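Collecting Hand-Held Gripper Demonstrations for Bottle Handling in Lived-In Rooms

Project report, second semester
Group: Rikau

1. Background

Our course project asked whether a small manipulation policy can be trained on examples recorded outside the lab. The previous group in this series, Namcombe, recorded all of its data on one lab bench with a fixed arm. Their policy picked up bottles well on that bench and badly anywhere else. Their report names two causes: a uniform background and too few object types. We took both as our starting point.

We recorded with a hand-held gripper and a camera fixed to it. The operator holds the tool, does the task by hand, and the camera stream together with the jaw opening becomes the training example. No arm is present during recording. The arm is used only for evaluation, with the same jaws and the same camera mount, so that the view at test time matches the view at training time.

2. Task definition

The task is called "upright and group." Several drinking bottles and jars are placed on a table, with at least one lying on its side. The operator grasps the lying item, sets it upright, and moves it next to the others. An episode starts with the jaws open and ends with the jaws open and clear of all items. Lids are not part of the task. Items may be with or without a lid, and this is not labeled.

The target was 500 episodes across 4 sites. Each site had to be a room in daily use. Operators were told to leave the room as it was, apart from clearing enough table area to work on.

3. Object choice

We wanted items that fail in different ways. Polished metal gives highlights that move with the camera. Clear glass gives weak edges and lets the background through. Dark bodies merge with the gripper when the jaws close. Soft or sleeved items shift under the pads. Each site used its own household items, so the sets are not matched between sites. This makes site-to-site comparison weaker, which we accepted.

The table surface was also left open. At one site the top has flower-shaped groups of cutouts, and these holes turned out to matter for the segmentation step described in section 5.
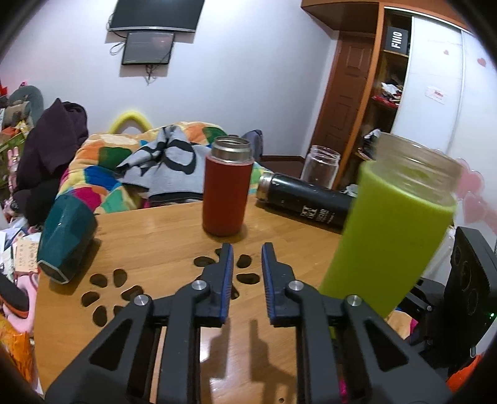 Lamisi Eshun objected in review that a cluttered background alone does not make the data diverse, and asked for the start poses to be spread out as well, because an operator who always reaches in from the same side teaches the policy that side and little else. The objection was correct. In our first batch nearly every approach came from the operator's dominant side. We added a start card system: before each episode the operator draws a card giving an approach direction and a height band, low or high. Recording time per episode went up, mainly from walking around the table. Episodes recorded before the change were kept but tagged, so they can be left out.

4. Recording procedure

4.1 Check free space on the recorder.
4.2 Open and close the jaws fully once, for the width calibration.
4.3 Draw a start card and place the items by hand.
4.4 Start recording, hold still until the tone, then perform the task.
4.5 Hold still again at the end and stop.
4.6 Mark the episode as good, bad or unsure on the sheet.

Operators changed over after every 20 episodes. Past that point hand speed increased and pose tracking began to drop out during the lift. We first ran without step 4.5 and lost a number of endings to trimming errors.

5. Processing

Pose tracking was run with Gondal, the trajectory tool shared between the project groups. It depends on fixed texture in the background. Patterned bedding, shelves and door frames all helped. Blank walls did not, and a low approach facing a plain wall was the most common reason for a lost track. Glossy furniture doors were a separate problem, as reflections were at times tracked as real points.

Segmentation of the items used a small network trained on the Londine household set. Two error types were frequent:

Dark table cutouts labeled as items. We fixed this at the affected site with a hand-drawn table mask for each camera height band.

Clear jars split into two parts, usually at the rim. We did not fix this. The policy does not use the segmentation as input, only the filter that rejects episodes with no item in view.

Images were resized and the jaw width was scaled between fully closed and fully open. Training ran for 1000 epochs with the settings from the Namcombe report, unchanged, so that any difference would come from the data.

6. Limits

The jaw shadow is present in many episodes and depends on room lighting, which we did not record. Evening sessions should have been logged separately. Grasp force is not measured at all; the operator feels the item and the policy cannot. For thin-walled items this will probably show up as crushing or slipping on the arm.

The label "unsure" was used very differently by different operators and should be replaced by a short list of reasons. The sheet template in the appendix has already been changed. Arm evaluation is scheduled for September and will be reported by the next group, using the tagged and untagged episodes as separate training sets.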